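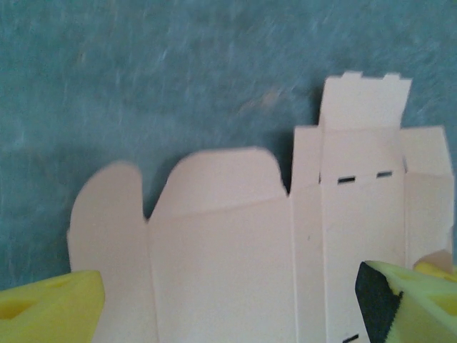

I moved from Clanport to Gimdale in December, a month recommended by no one, into a second-floor apartment with a view of another second-floor apartment. I am now an expert on moving, in the way that a person who has fallen down a flight of stairs is an expert on stairs.

My first belief was that I didn't own much. I had been telling people this for years, usually with a modest little shrug. I said it to Theresia Auer when she offered to help, and she looked past me at the bookshelves, then at the hall closet, then back at me, and asked if I wanted to borrow her van or her brother's truck. I said the van. We needed the truck.

I bought 40 boxes, flat, in bundles tied with the sort of plastic strap that takes skin off. A flat box is a very hopeful object. It leans against the wall and suggests that you will be done by dinner. Then you fold it up, put in a colander and a lamp with no shade, and it's full, and you have learned nothing about where the rest of the kitchen is going. 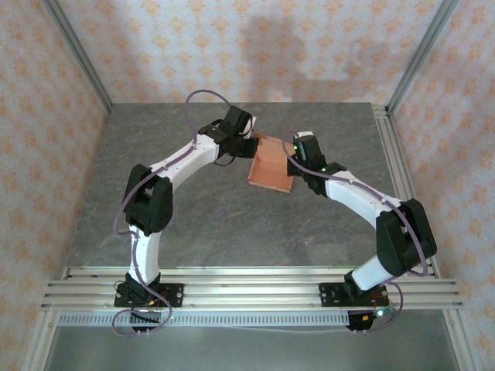 *An open cardboard tray with two arms on the job.*

The packing itself went in stages. Early on I wrapped each mug in its own sheet of paper and wrote things like "MUGS, EVERYDAY" on the side in block capitals. By the second evening I was writing "DESK ETC." By the end there was a box that said "things," lower case, and I still haven't opened it. It's in the bedroom. I put my water glass on it at night.

Fabian Plattner, who has moved more often than anybody I know and is insufferable on the subject, told me to pack one bag as though I were going on vacation. Pajamas, charger, toothbrush, a towel, coffee. Excellent advice! I packed the bag beautifully and then put it in the truck first, behind the sofa.
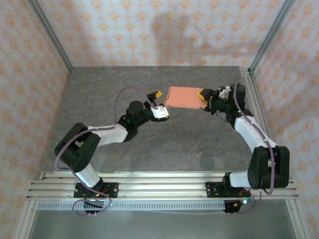 Is it better to label boxes by room or by what's in them?

By room, on two sides and never on the top, which will have another box sitting on it. Keep the list of contents in a notebook if you're that kind of person. I was for one evening.

The drive was over 300 miles, and I spent most of it thinking about the refrigerator. I'd defrosted it, cleaned it, and left it with its door propped open for the next tenant, and somewhere past the halfway point I became certain that I had left a jar of pickles in the door. I texted the landlord from a gas station. He wrote back "yes." Nothing else. I've decided to read it as forgiveness.

What I hadn't planned for was the trash. Unpacking is mostly the production of garbage, and Gimdale has views about cardboard.

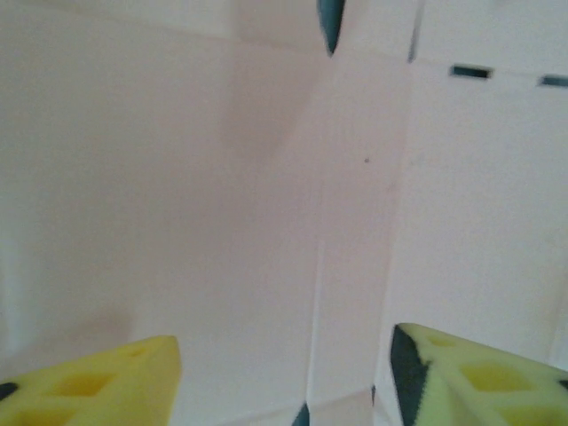 It has to be flattened, tied, and on the curb before 7 a.m., and it can't be tied with tape, and if it has rained on it they won't take it. It rains here a good deal. My first stack sat out there for a week getting softer and more personal. Serena D'Amico from downstairs finally knocked and handed me a ball of string without saying anything, and I suppose we're friends now.

I did get rid of some things before I left, though I picked the wrong ones. I gave away a perfectly good stepladder and kept a bread machine. I have changed no light bulbs since I got here and baked no bread. The hall is dark, and I walk through it with one hand out in front of me, past the last few boxes, two of which say "KITCHEN?" with the question mark.

Next on the list is curtains.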